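Cleaning a glass patio table (the bumpy kind)

Quick one, got to be out the door in a bit. People keep asking how I get the textured tops clean. Mine is round, clear glass, the pebbly sort that holds on to everything. Came from Costigan years ago.

What you need: dish soap, a bucket, soft brush (old toothbrush for the rim), white vinegar, two dry cloths. Not paper towels, they shred on the bumps.

1. Clear it off and brush away the dry stuff first. Grit plus scrubbing = scratches.

2. Warm water, a squirt of soap. Scrub in small circles. Don't press, let the brush get down in the texture.

3. Rinse. Hose if you're outside, wet cloth if not. Rinse agian. Soap left in the dips is what makes it look cloudy.

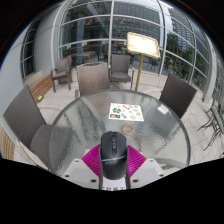

4. Hard water spots: 500 ml of water, a good splash of vinegar, spray, wait a few minutes, wipe. Really bad ones need a second go. Keep it off stone patios, vinegar eats limestone.

5. Dry right away. Cloth one gets most of it, cloth two gets the rest. Go around the rim last.

The underside! Everybody skips it. If yours is smooth underneath, any glass cleaner will do. Mine lifts out of the frame but get a second person, it's heavier then it looks. Sandro next door tried it alone and chipped the edge.

Sunscreen smears: rubbing alcohol on a cloth, then soap and water over the same spot.

Candle wax: let it go hard, plastic scraper, no knives. Whatever's left comes up with hot water.

I do the full job in May and then every few weeks through summer. Top only in between.

Will add a bit on rusty legs when I get time.

Bernadette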